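Home | News | Card Sets | Swap Meets | Forum | Search

Somebody found the Skenberg checklist!

Filed under: Vintage Sets, Non-Sport, Hobby News

If you've been collecting Skenberg gum cards for any length of time, you know the headache. The backs all say "one of a series" and then don't bother telling you how big the series is. I've been chasing the railroad set since I was a teenager and I've had it in my head that it stops at 192, mostly because the guy who sold me my first stack said so. Well, it's 197, and I now have five more holes in my binder than I did last month.

The news comes from Rodrigo Caldeira, who bought a box of old store paperwork in March and found a dealer order sheet folded up inside a candy price list. It's a single page, printed on both sides, and it lists every card by number and title. He read the whole thing out to me over the phone (I made him do the last row twice) and then mailed me a photocopy. The missing five are all at the very end, and they're all bridges. I've never seen a bridge card in my life!

The sheet clears up a couple of other things too. The blue backs and the tan backs were sold in separate packs, four cards to a pack with one stick of gum, so you could have bought blue all summer and never pulled a tan. That would explain why nearly everybody I trade with is heavy on one color. It also says nothing at all about the album, so the argument over whether there ever was an official album can go right on without me.

Now the part you'll want to write down. Iara Jara is putting together a new printed checklist with the full numbering, and she'd like to hear from anyone who owns a card numbered 193 or higher, in any shape, creased or trimmed or glued in a scrapbook. Front and back, please, and tell her the back color. She's planning a first run of 20 copies for people who send something in, and if there's interest after that she'll print more. I've already asked for mine, with nothing to offer but a very nice duplicate of the mail car.

As for prices, I wouldn't panic. A bunch of us just found out our complete sets aren't complete, and sure, somebody's going to list a bridge card for silly money before the month's out. I'm going to sit on my hands until I've seen one up close.

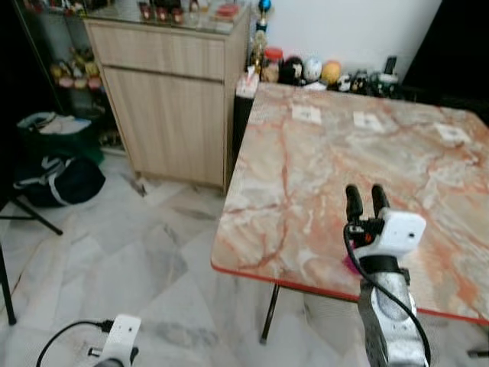
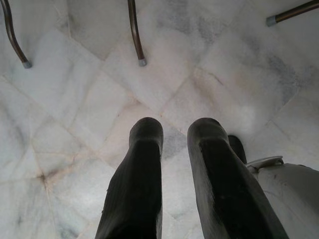 Tobiloba Eze wrote in to say that he has had number 195 for years, a tan back with a soft corner, and always figured it was a misprint. He isn't selling, but Iara can have all the scans she wants.

Contact the editor | Copyright Josero Card News | Back to top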